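The Hanger Question

Geetha Shenoy keeps 200 wire hangers in the back of Lobo, her secondhand clothing store in Mesness. Most came in with donations. She sorts them in March, when the winter coats go into storage and the bright cottons come out.

Her method starts on a table. The garment is laid flat, the hanger goes in at the top, and the hook comes up last. Thin wire slides into a narrow opening more easily than wood does.
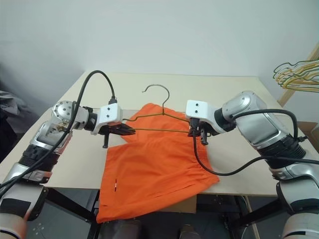 Can a wire hanger be used for heavy clothes?

Shenoy keeps wire for shirts and light cottons. Coats and wet knits go on wide wooden hangers, three to a rail section.

Bent hangers go into a box by the door for the scrap dealer.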